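I'd been meaning to sit down with Jummai Ibrahim for months, ever since a friend handed me a bowl of her pepper soup and I forgot my manners completely. We finally managed it in May, over the phone first and then at her place in Moura, where she talked for two hours straight and I mostly nodded and ate.

Jummai runs a little supper club called Jilach. She seats nine people a night and has no plans to grow. "Everybody asks me when I'm opening a restaurant," she told me. "I had a restaurant job. I did the books at Wiltance. I know what the rent looks like!"

She learned to cook from an aunt who never measured a thing (mine was the same, so we got stuck on aunts for a while). Her first dinner brought in 900 dollars and she spent nearly all of it on fish. "I bought like I was feeding a wedding. We ate fish stew until I couldn't look at it."

I asked what people get wrong about stew at home and she put down her cup – I'd clearly hit a nerve.

"The onions. They give them five minutes and then they're bored. Put the lid on, turn it low, go and call your mother."
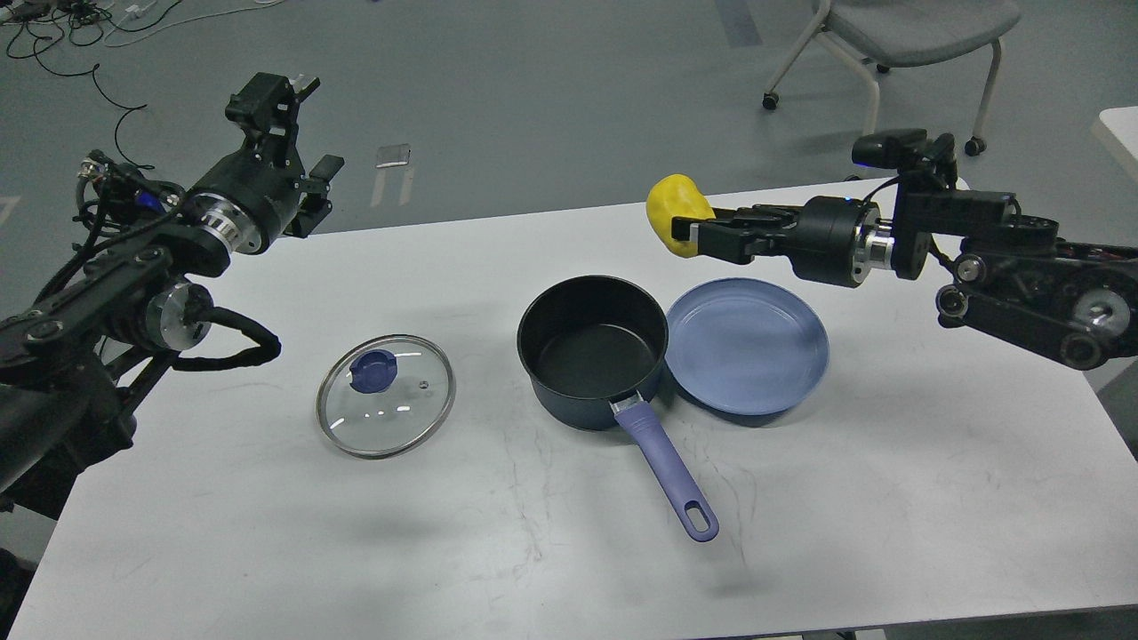 *A saucepan, a glass lid and a light blue plate.*

She's just as firm about equipment. She owns two good knives and a lot of old pots, and she once turned down a 3000 dollar stove because she didn't like the knobs. "I stood in the shop turning them and turning them. They felt cheap. The man was very patient with me."

The next menu is going to be all rice dishes, which I'm already excited about, and she's still fighting with herself over dessert. Her sister wants coconut candy. Jummai wants oranges, peeled and cold, and that's it. "She'll win," she said, and went off to find me a container for the leftovers.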